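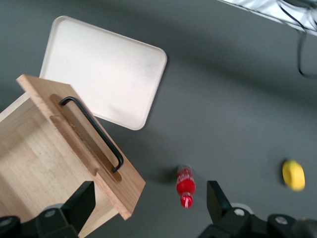

Trana Poker Side Bet

Table game add-on for casinos, card rooms and cruise lounges
Listing updated 2024-04-04

Trana is a side bet for three-card poker tables, and we love dealing it! It sits next to the game your guests already know, so the main hand plays the way it always has. The only new thing on the felt is one extra betting circle in front of each seat.

How it plays

Before the deal, a player who wants in puts a chip on the Trana circle. Everyone gets their three cards as usual. Once the dealer's hand is turned over, the dealer compares the player's highest card with the dealer's highest card. If they match in rank, the bet pays. If they match in rank and color, it pays more. And if both hands hold the same pair (it does happen, and the whole table tends to hear about it) the player gets the top award of 50 to 1.

A player who folds the main hand keeps the Trana bet alive. Dealers should leave the folded cards tucked under the chip until the side bet is settled. We went back and forth on this rule for a long time, and players at our first tables in Plosside settled it for us – they hated losing a side bet they hadn't seen finished.

The game was designed by Agnese Vasiliauskas, who dealt cards for years before she started drawing up pay tables of her own. She still answers most of the rules questions that come in, and she loves the odd ones.

What comes with it

Felt layout in green, burgundy or navy, with the Trana circles printed in
Rules card for each seat, plus a larger one for the rail
Dealer guide with payout chart
2 training visits to your floor
Pay tables A and B

Pay table A has the big top award and fewer small wins. Pay table B pays the plain rank match a little better and drops the top award. Rooms with a lot of regulars seem to like B, and busy weekend floors mostly pick A. You can switch between them, but the rail card has to be changed at the same time.

Table details

Seats: up to six
Decks: one, standard 52 cards
Shuffler: hand shuffle or any single-deck machine
Side bet minimum: set by the house
Side bet maximum payout: $2,000 per hand unless the house posts another limit
Layout fabric: made by Pradden, wipe clean with a barely damp cloth

Trana and Dambrauskienė

We get asked a lot if Trana can run on the same table as Dambrauskienė, our bonus for pairs and better. Yes! The two circles fit side by side on the wide layout. Settle Dambrauskienė first, then Trana, then the main hand. New dealers pick up the order faster if they say it out loud for the first few shoes of practice hands.

Price

$1,176 per table for the layout, cards and training. Replacement felts are sold separately, and orders placed in January ship with the new rail card.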